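PRESS RELEASE
July 21, 2019

Clolitz publishes its report on faith groups and the Kavside questionnaire

I've been working on this one since the winter, so forgive me if I sound a bit excited. Clolitz has today published its report on the questionnaire that Kavside council sends to every congregation that wants to hire a public hall, and I'm the person who wrote most of it. It runs to 63 pages (the appendices are long, sorry) and it's free to anyone who asks.

For those who haven't followed the story, Kavside brought in the form two years ago. If your mosque, church, temple or prayer group wants to book a council building, you fill it in and send it back with your deposit. Most of it is what you'd expect: who's in charge, how many chairs, will there be food. But there are 3 questions near the end that made us sit up. One asks for the names of any visiting preachers and the country they trained in. One asks which "outside religious bodies" the group takes guidance from. And the last asks whether members have "expressed concern about the activities of other congregations", with a nice big box to write in.

That last one is the reason I started ringing people up. 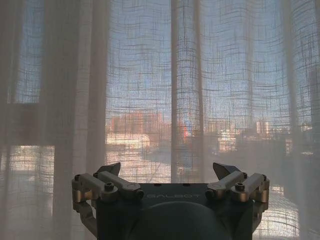
I wanted to know where the answers go once the booking is done, and whether anybody reads them. We wrote to 80 congregations across Kavside, Botha and Felton, and plenty of them wrote back at length, some by hand. Several had filled in the big box without thinking much of it. A few had left it blank and then been phoned and asked to complete it. One small prayer group in Felton, which only crosses into Kavside for its harvest supper, gave up and met in a garage!

The council's own answer, when it came in June, was that the forms are kept by the bookings office and "may be shared with partners where appropriate". I asked who the partners were. I asked again. The second letter said the list was under review, and that's where it stands as I write. I don't think anyone sat down with bad intentions over this. I've spoken to the bookings staff and they were friendly and frankly a bit baffled by the questions themselves. But a form that invites one congregation to tell tales on another, and then goes into a cabinet no one will describe, is a worry whatever was meant by it.

Botha does things differently, by the way. Its form fits on one side of paper and asks about fire exits. Felton has no form at all and takes bookings by phone, though I gather the line is usually engaged. 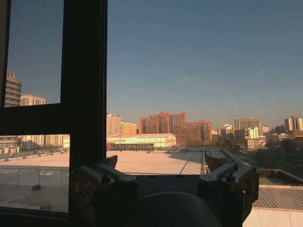 The report makes 2 main requests of Kavside. We'd like the three questions taken out before the autumn bookings open, and we'd like every group that has already answered them to be told, in writing, who has seen what they wrote. Neither should cost much. I read the draft through one last time with the whole city lying in sunshine beyond a big window and barely a cloud in the sky, and even in that sort of mood I couldn't find a way to make the second request any softer. People gave those answers because they needed a room for a wedding or a Sunday school. They ought to know what became of them.

I should also say what the report doesn't do. It doesn't name any congregation that asked us to keep it out, and it doesn't quote from any completed form, even where we were given a copy. Religious leaders were generous with their time and some were nervous, and I promised them I'd be careful. If you're a journalist hoping I'll put you in touch with one, I'll pass on a message and leave it to them to reply. Please don't be cross if they don't.

We've sent copies to all the Kavside councillors and to the halls themselves, and the bookings office has its own copy with the recommendations marked. Botha and Felton get one too, mostly as a thank you.

If your congregation has been asked to fill in the form and you'd like to talk it over, do get in touch with us at Clolitz, whatever your faith and however small your group. We can't give legal advice but we can tell you what other people have done, and whether you can leave the box empty (you can).

Printed copies are available from the Clolitz office. Large print takes a few days longer.

ENDS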